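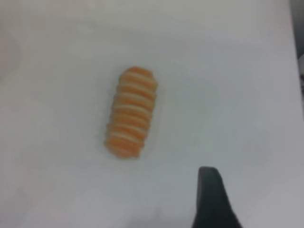
1/ Long one today, so get a drink. If you run any kind of pick-and-place cell where people also stand close enough to reach in, I'd love for you to read to the end, even if bread is the last thing you'd ever ask a robot to move.

2/ Some of you know I look after the small test cell at Skanddale, where we try out handling for bakery customers before anything goes near a real line. The task this month is as humble as they come: find one roll on the table, pick it up, put it in the basket, go home. I've grown very fond of it!

3/ The arm has a Rivari gripper on the end, and the whole thing is sequenced in Koo, which I've used for years and mostly like. The basket is an ordinary woven one, the sort you'd see on a bakery counter, and our customer (Custwood, who have been very patient with us) wanted to see the job done with that kind of basket and no special tray.

4/ The fault, in one breath: the gripper went down for the roll, closed on air, told the controller it was holding something, traveled to the basket, opened over it, and logged a good placement. The roll stayed on the table the whole time. The log looked beautiful.

5/ I'd been at my desk reading that log with my lunch, feeling rather pleased. All good placements, no alarms. Then Ju-won Won leaned around the screen and asked me, very kindly, whether the basket was supposed to be empty.

6/ My first guess was the wrist camera. These rolls are spiral ones, all ridges and stripes, and I had a whole theory about the stripes confusing the part finder – I'd half written the email in my head. So we spent the morning on lighting and exposure, moved a lamp, moved it back, and got precisely nowhere.

7/ The camera was fine. We printed out the pick position it was sending and checked it against the roll with a ruler, and it was good to 2 mm, which for something as soft and lumpy as bread I will happily take.

8/ So then we went looking at the hand. I jogged the arm over slowly with the teach pendant and stopped it at each point in the sequence, reading off the gripper status by eye at every stop. Slow, dull work, and I should have started there.

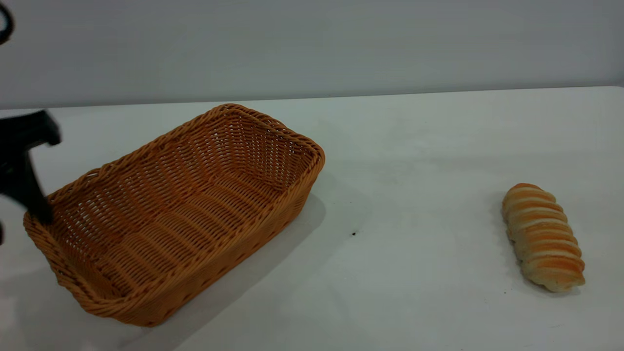 9/ At the basket end, the status said HOLDING. With the roll lying over on the other side of the table! I read it out to Ju-won, he read it back to me, and we both went and looked at the fingers again, as if a roll might have crept in there while we were talking.

10/ What the gripper does to decide it's holding something is quite simple. It closes, and if the fingers stop before they reach fully shut, it assumes there's an object in the way. Lovely idea, and for a rigid part it works very well.

11/ For soft rolls we'd turned the closing force right down in September, because the first ones came out looking sat upon. At the new setting the fingers were slowing to a stop just short of closed all by themselves. A bit of friction, a bit of flour worked into the slide, and not enough push to get past it.

12/ Fingers stopped early, so: object present. It was answering the question we'd asked it. I'd changed the force and never touched the width window that goes with it, and that one is entirely mine, I'm afraid.

13/ Now, why was it missing the roll in the first place? Smaller thing, same root. The slow close meant the arm was already lifting before the fingers had finished coming together. We had a fixed wait in there left over from the old force setting, and the fixed wait was now too short. Sometimes it got away with it, sometimes it didn't.

14/ If that were the whole story I'd have written one post and gone home. A robot putting no bread in a basket is embarrassing and a bit funny. Please keep reading, though, as the next part isn't funny and I've been turning it over ever since.

15/ While we were hunting, I set the gripper check to something stricter so it would throw a proper fault. And it did: 1704, object lost, arm stops over the basket. Good! I saw the arm standing still, I saw the message, and I put my hand in to turn the roll a little on the table.

16/ The arm moved. It lifted from the basket and set off back toward the pick position, toward my hand. It was at reduced speed and I got clear easily, and I'm completely fine, not a scratch. But I had not told it to do anything at all.

17/ There was a retry block under 1704. It waits 10 seconds, clears the fault, and goes to pick again. Someone had put it in for overnight runs (quite sensibly, there's no one in the room then and the guard is closed) and it had come along when we copied the program over for the supervised tests.

18/ So the stop I was looking at wasn't a stop. It was a pause with a timer on it, and the message on the pendant looked exactly the same either way. I knew the rule. I teach the rule! Still arm plus fault message felt like "safe" to me, and I reached in without pressing the hold.

19/ Ju-won pressed the emergency stop for me, by the way, before I'd finished saying the word I was saying. We both sat down for a while after that and he made tea. I wrote it up as a near miss the same afternoon, with my name on it, and I'd gently encourage you to do the same when it's your turn.

20/ Things we changed, for anyone who came for that. The auto-retry is gone from every program that can run with the guard open. A fault now needs a person to acknowledge it at the pendant, and the arm drops out of the running state until they do.

21/ The fixed wait before the lift is gone too. The arm holds position until the gripper reports that the fingers have stopped moving, however long they take, and there's a limit after which it gives up and faults out properly.

22/ The width window is now tied to the force setting in one place, so you can't change one and forget the other. If the fingers stop at a width narrower than our skinniest roll, that counts as empty. And I cleaned the slide. Flour gets everywhere, dear friends, absolutely everywhere.

23/ Last one, and my favorite: we stopped letting the gripper mark its own homework. After the release the arm backs away out of view, the fixed camera has a look at the basket, and a placement only goes in the log as good if there's a roll in there.
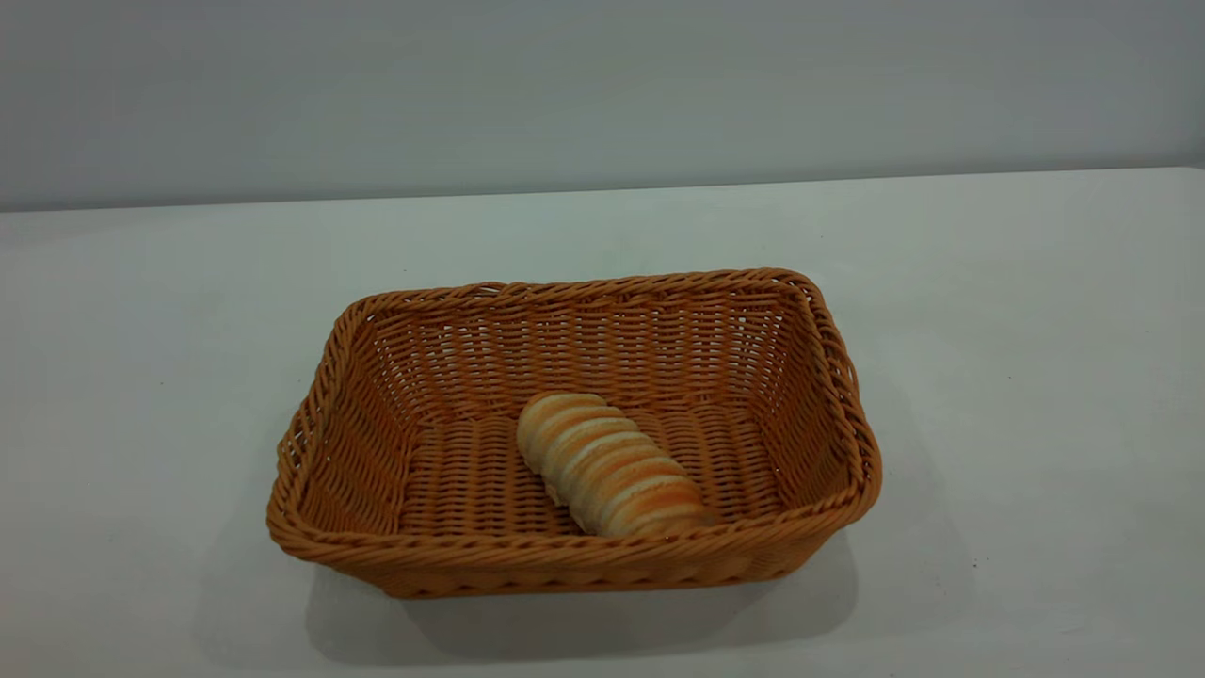

Mi-kyung Wi
Skanddale test cell
Oct 16, 2019

24/ Picking the thread back up after a night's sleep and a lot of very nice replies – thank you! A few of you asked how the camera check copes with the wicker, what with the basket and the bread both being in the golden-orange family. Fair question. It was fussy at first.

25/ We compare against a reference of the empty basket, and we look for the pale ridges on the roll more than for color. The basket does have to be somewhere near where it was taught. If it's been nudged too far, the check refuses to answer and asks for a person, and I'm quite happy with that.

26/ Somebody else asked whether I blame Koo for the retry block. No. It did what the program said. I would like the pendant to show a countdown whenever a fault is going to clear itself, and I've sent that in as a request, with a screenshot and possibly too many exclamation marks.

27/ And to the person who wrote that they'd never put a hand in without the hold on: I believe you, and I'd have said the same last week. I'd still go and search your programs for anything that clears a fault on a timer. Ours had 3 of them. I only knew about one.

28/ We told Custwood all of it, the false placements and the near miss both. It was a longer call than I'd planned and a friendlier one than I deserved. They asked for the near-miss write-up so they could go through it with their own people, and I've sent it over.

29/ Next up is a softer roll, which Ju-won is already worried about. I'll post the new force and width numbers once we've run enough of them to trust. If you have a good way of keeping flour out of a gripper slide, my messages are open.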